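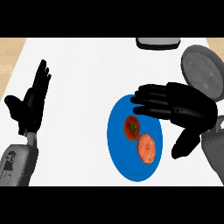
Two robot arms at a white tabletop, with the left hand held upright. Computer rendering.

Keeping the Family Blog After the Children Can Read It

When Faustine Leblanc began writing about her first pregnancy, she had a readership of 18, most of them related to her. Her blog, Nundudia, took its name from a word her older sister had used for bedtime when the two were small. It has since grown to 1391 published entries, and the child whose arrival it announced is now old enough to search for her own name.

She did so one evening in May, at the kitchen table, and read for almost two hours. The following morning she gave her mother a handwritten list of the entries she wished to have removed.

The generation of parents who took up personal blogging in its most popular years wrote with a freedom that later platforms did little to encourage. They published birth stories, feeding schedules, toilet training setbacks and first-day-of-school portraits. They exchanged comments with other parents at hours when few other adults were awake. Many of those blogs remain online, some still active, and the children who appear in them are reaching an age at which they hold opinions on the matter.

Leblanc's daughter had few objections to the entries about her infancy. Her list dealt almost entirely with the years between six and nine, and in particular with a series on her difficulties in learning to swim. She also asked that a nickname be taken out wherever it appeared. The nickname appeared in 82 entries.

"I had assumed she would mind the baby pictures," Leblanc said. "She thought the baby could have been anybody. What she minded was being quoted."

The distinction is a useful one for parents reviewing an older blog. An account of an infant's sleep is largely a record of the parent's experience. Once a child speaks in full sentences, the account begins to contain someone else's words, often repeated because they were funny, and sometimes repeated without the child's knowledge. Leblanc now applies a simple test. Where an entry would still make sense with her daughter's remarks taken out, she takes them out. Where it would not, she asks.

Removing an entry is seldom the end of the work. Blogs of that period were densely linked, and a single story might be cited in a monthly roundup, a guest post and an anniversary retrospective. Leblanc hosted Nundudia with Berketeo, a small service that allows its members to set individual entries to private while leaving the comments intact. She chose that option for most of the list. The swimming series was deleted in full, after she had printed one copy for herself.

The comments raised a question of their own. Nundudia had drawn a steady group of regular readers, several of whom had described their own children in replies beneath her entries. Those children had not been consulted either. Leblanc wrote to the readers whose addresses she still had and offered to remove anything they wished. One, who signed her comments only as Rodrigues and had followed the blog from its second month, asked that hers be left in place. She had lost her own blog when its host closed, and her replies at Nundudia were the only account she had kept of her son's first winter.

Her case is a common one. Families who never made a separate copy of their blogs have found that years of writing can disappear with an unpaid renewal or a forgotten password. Anyone considering a review of this kind would do well to export the entire blog first, photographs included, and to store the copy in two places. Decisions about what the public may read can then be made slowly.

Leblanc used a printing service called Fidier for the same purpose. The first volume ran to around 2000 photographs and proved too heavy to hold comfortably in bed, where she had hoped to read it. The second was divided by school year. Neither volume has been edited, and both are kept on a shelf in the hallway - her daughter has permission to move them, though so far she has not.

Nundudia continues, at a slower pace. Leblanc writes there once or twice a month, chiefly about her garden, her work and the care of her father, who has agreed to be mentioned and asks to see each entry beforehand. He has requested two corrections, both concerning the age of his car. Her daughter appears rarely and by initial. In the spring she contributed an entry of her own, a short review of a library book, and turned off the comments before it was published.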